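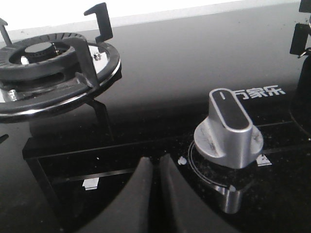
La placa de cristal negro con sus migas y su polvillo, antes de pasar el trapo.

Cómo limpio una placa de gas de cristal sin rayarla

Me lo habéis pedido varias veces por correo, así que vamos con ello. Llevo años cocinando con gas y los últimos los he pasado con una placa de cristal negro, que es preciosa el día que la estrenas y un chivato el resto de su vida. Se ve todo: el polvo, las migas del pan, la gotita de aceite que saltó mientras mirabas el móvil. Y según le dé la luz de la ventana, peor todavía.

La buena noticia es que se limpia con cuatro cosas que seguramente ya tienes en casa. La mala es que hay que desmontar las parrillas, y eso da una pereza tremenda (a mí la primera).

Lo que saco al empezar

Un pincel de repostería viejo, de los que ya no pintan ni un huevo batido. Dos paños de microfibra, uno para mojar y otro que se queda seco hasta el final. Jabón de platos normal. Bicarbonato. Un cepillo de dientes jubilado. Palillos. Y un barreño donde quepan las parrillas, porque yo en el fregadero no me apaño, siempre termino con un charco en los pies.

El estropajo verde no lo quiero ni ver cerca del cristal. Mi vecina Polyxeni lo usaba en la suya y tiene una esquina que parece una pista de patinaje.

Primero, fuera el gas y a esperar

Cierro la llave del gas, compruebo que todos los mandos están en la posición de apagado y me tomo un café. Si has cocinado hace poco, que sean dos cafés. El cristal se enfría antes que las parrillas, y las parrillas engañan mucho, que son negras y no avisan de nada.

Barrer en seco

Este paso me lo saltaba siempre y ahora me parece el más importante de todos. Antes de mojar nada, quito las migas con el pincel, de atrás hacia delante, recogiéndolas en la mano o en un papel doblado. Si pasas el paño húmedo directamente, haces una pasta de pan y azúcar y encima vas arrastrando los granitos duros por el cristal. Me detengo sobre todo en la zona de los mandos y en el borde de los aros plateados, donde se acumula una especie de arenilla que a simple vista no parece nada.

Las parrillas al barreño

Levanto las parrillas rectas hacia arriba, con las dos manos, sin arrastrarlas. Van al barreño con agua muy caliente, un buen chorro de jabón y dos cucharadas de bicarbonato, y ahí se quedan 20 minutos. Si las tuyas son de hierro sin esmaltar, nada de remojo: cepillo, agua, y a secarlas enseguida, que se oxidan en un suspiro. Ante la duda, manual.

Los brazos de la parrilla tienen unos rincones muy puñeteros donde se doblan, y para eso está el cepillo de dientes. Frota por debajo también, que por arriba todos somos muy limpios.

Los quemadores, con paciencia

Saco la tapa redonda negra y luego el anillo con ranuras, si sale (en algunas cocinas va fijo, no lo fuerces). La tapa se lava a mano con jabón. Las ranuras las repaso una a una con un palillo seco, en seco y con la pieza boca abajo, para que lo que salga caiga fuera y no se meta más adentro. Con alfileres no, que se agrandan los orificios y luego la llama sale torcida.

La base que queda a la vista la limpio con el paño bien escurrido. Bien escurrido de verdad, casi seco. Y cuidado con las piececitas que asoman al lado del quemador: ahí paso la punta del paño y ya está, ni tiro ni aprieto ni echo producto.

Los aros cromados son los más agradecidos. Jabón, paño, aclarar, secar, y brillan como una moneda. Si hay un cerco marrón, dejo encima una pasta de bicarbonato y agua diez minutos y luego froto con el dedo envuelto en el trapo. Con suavidad, que también se rayan.

Los mandos

En mi casa se sacan tirando recto hacia fuera, pero no en todas las cocinas es así. Si notas que se resisten, límpialos puestos. Para la ranura entre la base del mando y el cristal uso un palillo envuelto en la esquina del paño húmedo y doy la vuelta entera. Nunca pulverizo nada encima: el líquido se cuela por el eje y luego el mando se queda duro. Lo sé por experiencia, y la broma me costó una visita del técnico.

El cristal

Por fin. Paño húmedo con una gota de jabón, pasadas largas, y después otra vez el mismo paño aclarado para llevarme el jabón. Si queda algo pegado, le pongo encima el paño caliente y mojado cinco minutos y casi siempre se ablanda solo. Y al final el paño seco, en círculos, hasta que no queden velos. Si ves velos grises al moverte, agáchate y mira a ras: a veces es el reflejo de la ventana y llevas un rato frotando una nube, que me ha pasado.

Volver a montar

Anillo, tapa y parrilla, todo seco del todo. La tapa tiene que quedar plana, sin bailar. Abro la llave del gas y enciendo los fuegos uno por uno: la llama debe salir azul y pareja. Si chisporrotea pero no prende, suele ser humedad, así que apago, ventilo y espero un rato. Si huele a gas, cierro la llave, abro las ventanas y llamo al servicio, sin experimentos.

Yo hago la limpieza completa un miércoles sí y otro no, y entre medias solo pincel y paño después de cenar. Si tenéis algún truco para el cerco de la leche derramada, dejádmelo en los comentarios, que con ese sigo peleándome.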